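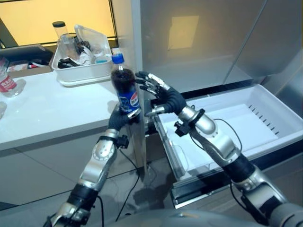 Pepsi bottle with blue cap, held upright.

Bresen Police Department
Evidence and Property Room Inspection Checklist
Inspection date: Wed 28 August
Inspecting officer: Johanna Leitner, Professional Standards
Room supervisor: Noel Calimlim
Location: Navarro Street station, lower level

Ratings: S = satisfactory, C = satisfactory with comment, N = needs correction, NA = not applicable

Section 1. Access and Security

1.1 Entry door closes and locks without assistance. S
1.2 Key and card list matches current assignments. N
Comment: One card remains active for an employee who transferred to the Tondum substation. Card to be canceled and the list reissued to all shift commanders.
1.3 Visitor log is complete and signed. C
Comment: Entries are legible. Departure times are missing on two lines.
1.4 Alarm tested with dispatch. S
1.5 Firearms cage locked separately from general storage. S
1.6 Cash safe requires two persons to open. S

Section 2. Intake and Packaging

2.1 Temporary lockers are emptied at the start of each business day. S
2.2 Items are sealed, initialed and dated across the tape. C
Comment: Older stock from the previous tape supplier is lifting at the corners. Affected packages should be resealed over the original tape, with the second seal initialed. The original tape is not to be removed.
2.3 Liquids are stored upright in secondary containers. S
2.4 Sharp items are in rigid tubes with warning labels. S
2.5 Damp clothing goes to the drying cabinet before packaging. S
Comment: Cabinet filter is due for replacement in September.
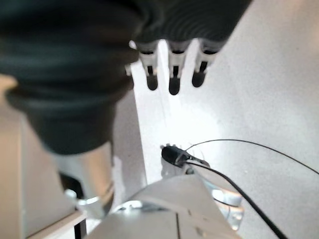 Section 3. Records and Sample Audit

3.1 Sample of 39 items drawn from the property system. S
3.2 Items found at recorded shelf location. N
Comment: Item 2391 was recorded in Bay 4 and located in Bay 6. Seal intact. The supervisor corrected the record during the inspection, and a memorandum is required.
3.3 Cash packages over $1000 verified by two persons. S
3.4 Court release forms attached. C
Comment: Forms are present but filed by date of release. Policy calls for filing by case number.

Section 4. Room Condition

4.1 Aisles clear and shelves anchored. S
4.2 Fire extinguisher tag current. S
4.3 Temperature log kept for refrigerated items. C
Comment: Weekend readings were entered on the following Monday. Readings must be entered when taken.
4.4 Vehicle storage lot fence. NA
Comment: Covered under the Plirkisus Road lot inspection.

Corrective action: Items rated N are to be corrected within 21 days, with written notice to Professional Standards. Items rated C will be reviewed at the next scheduled inspection.

Signed: J. Leitner
Received: N. Calimlim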